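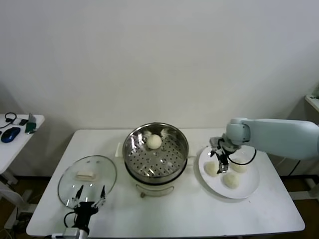

Attachment 1: steamer, basket, lid and the buns on their plate

Ticket 519 - Steamer keeps tripping the safety switch
Opened by: Marisol Barrera
Logged: 2018-04-25
Status: Waiting on electrician

Hi Usha, me again, sorry! The power point on the left side of the tearoom bench has started knocking out the whole kitchen circuit whenever I run the steamer (the white electric one, photo attached). It goes for roughly 5 minutes, then click, and the fridge and the urn are off as well. I've reset it twice today and I'm getting dirty looks from accounts.

What I've tried so far:
Steamer on its own with the urn unplugged. Still trips.
Kettle in the same power point. Fine, boiled twice.
Steamer in the hallway power point near the printer. Tripped that one too, and took Ultan's monitor with it. Sorry Ultan.

Reply from Usha Annamalai
Thanks Marisol. Sounds like the steamer and not the wiring, but please leave it unplugged till it's been tested. Does it have a current tag on the cord?

Reply from Marisol Barrera
Just had a look, the tag says October, so it's well overdue. Whoops. There's also a bit of a kink in the cord near the plug that I hadn't noticed before, could that do it?

Reply from Usha Annamalai
Could well be. I've booked Jarosław Kozłowski from Mofokeng to test it, and he'll check both power points while he's in. Leave it on my desk with the ticket number stuck on it please.

Reply from Marisol Barrera
Done, it's on your desk next to the label maker. Fridge is back on and the milk smells all right. I'll use the stovetop at home in the meantime!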